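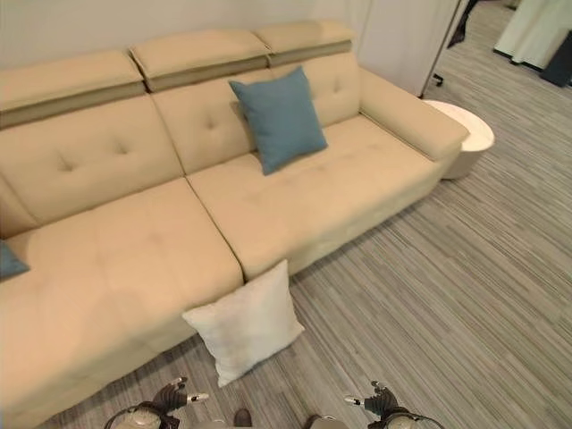 February 22, 2024. Upholstery care trial, sofa bay, still on the Darkance cleaner. Finished the seats before lunch and lost the rest of the day to the backs. Flat surfaces are easy: spray the cloth, wipe, go away, have a tea. The backrests are another matter, with all those little button dimples and a crease running off every one, and each crease a holding pen for crumbs. The soft brush gets into them. The cloth skates over the top and makes you feel productive. I left the blue pillow on for the colour check, and its job tomorrow is to sit on a treated patch for 34 hours and either bleed dye or not.

Cleaner used so far: 53 mL, all of it on the beige. The Ulel conditioner is next. The label says "a pea-sized amount", and I would like to meet whoever grows those peas.

Things to sort out:

The seam between the chaise and the next seat. Crevice tool only. I went in with my fingers in September and am not discussing it.

The darker band under the headrests. Test it separately, as the Saraç sheet covers light colours and then simply stops.

Shine. The finish has a bit of gloss to begin with, so "looks shiny" is not a result. Whoever wrote that on the last form, please use the scale, 1 to 5, like the rest of us.

Rub test is booked on the offcuts, 3,000 strokes per sample, 3 samples. The Skokik rubber is nearly bald. Have ordered more, and have hidden the last good one behind the distilled water.

Brush is soaking in the left sink. Please leave it there.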